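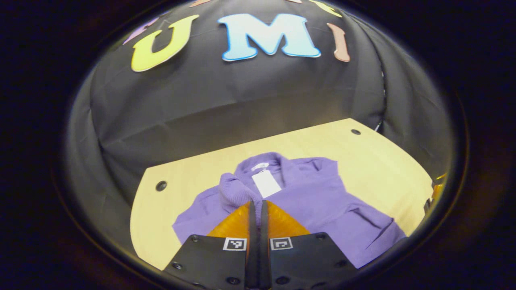 Stukero sets equipment budget for garment folding at Brunisgate returns center

BRUNISGATE, 2025-09-04 - Stukero, which handles clothing returns for online stores, has approved the budget for two automated folding stations at its Brunisgate center. Orders will be placed in October.

The stations will take knitwear first. Sweaters are the slowest items on the returns line, and thick collars and pockets make them hard to fold the same way twice. Each station will have two arms over a fixed table and is expected to take up the space of one packing bench.

"We looked at buying a full line and decided against it," said Dušan Sokol, head of operations at Stukero. "Two stations can be paid for out of this year's budget. If they don't keep up, we haven't rebuilt the building around them."

Stukero asked 4 suppliers for quotes and chose Manalo for the arms and grippers. Utura will supply the tables, guarding and installation. The price covers spare finger pads, operator training and a service contract. Software updates are budgeted separately.

The company has set a target of 3000 garments a week for the pair. Hand folding will continue alongside the stations, and no jobs are being cut under the plan.

"The arm is the easy part to price," said Nevzat Eren, who manages purchasing. "Floor work, power and downtime took us longer to put numbers on."

A decision on further stations will follow a review of running costs.

Media contact: Stukero press office, Brunisgate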